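Getting the spare room ready, and what I do about bedding

09/08/2020

My cousin Amrit Després is moving to Vedau in September and will be staying with us until the apartment on Irgate is ready. That could be two weeks or it could be six. Either way the spare room needed sorting out, and I have spent most of this week on it.

The room had turned into storage. There were boxes in there from when we left Pradereck that I had never opened. I gave myself one evening for the boxes and it took three. Most of it was paper. I kept the tax folders and my grandmother's recipe cards and recycled the rest, including a full set of manuals for appliances we sold with the old house.

After that came the bedding. I used to keep far too much of it. When I pulled everything out of the hall closet there were sheets for a bed size we no longer own, pillowcases without partners, and a comforter that has smelled of basement since the flood. My rule now is two sets of sheets per bed and one extra blanket. The old sheets went to the animal shelter, which takes them for lining cages. Call first if you plan to do the same, as ours would not take pillows or anything with filling.

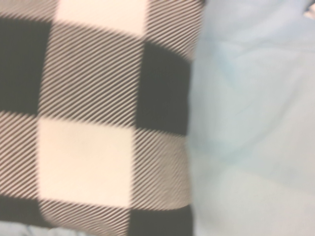

How often should you wash blankets that are only used by guests?

After each guest, and once more if they have been sitting in a closet for over six months. I wash fleece on cold with half the usual detergent and skip the fabric softener, which makes it pill faster. Wool goes out on the line for an afternoon and only gets washed if something has been spilled on it.

Several people asked about the mattress after my last post. I ended up buying one from Vlček, the furniture place behind the train station. It is a medium-firm foam one and I paid 200 for it with the old one hauled away. They wanted 25 more for delivery upstairs and I paid that too. I had looked at one that cost 1000 and lay on it for a good ten minutes, and I could not feel enough of a difference to justify it for a room that gets used a few times a year.

It did smell when it came out of the plastic. I left it standing against the wall with the window open for two days before I put a cover on it. The cover is the zip kind that goes all the way around. It is a pain to get on by yourself, so wait until there are two of you.

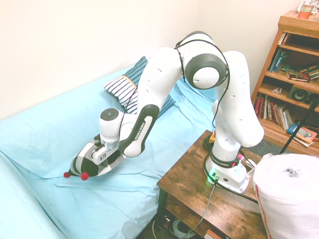
The curtains are the part I have not solved. The room faces east and gets full sun by six, and Amrit works late shifts. The rod is 57 inches wide and the blackout panels I liked were made for something much wider. I may just hem the ones from our old bedroom. They are dark green and not what I would have picked, but they block the light and they are already paid for.

Still to do: a lamp for the bedside, a second key, and clearing two drawers in the dresser. The closet door also sticks at the bottom. I planed it in the spring and it was fine until the humid weather came back, so I will wait until fall and see how it sits before I take any more off.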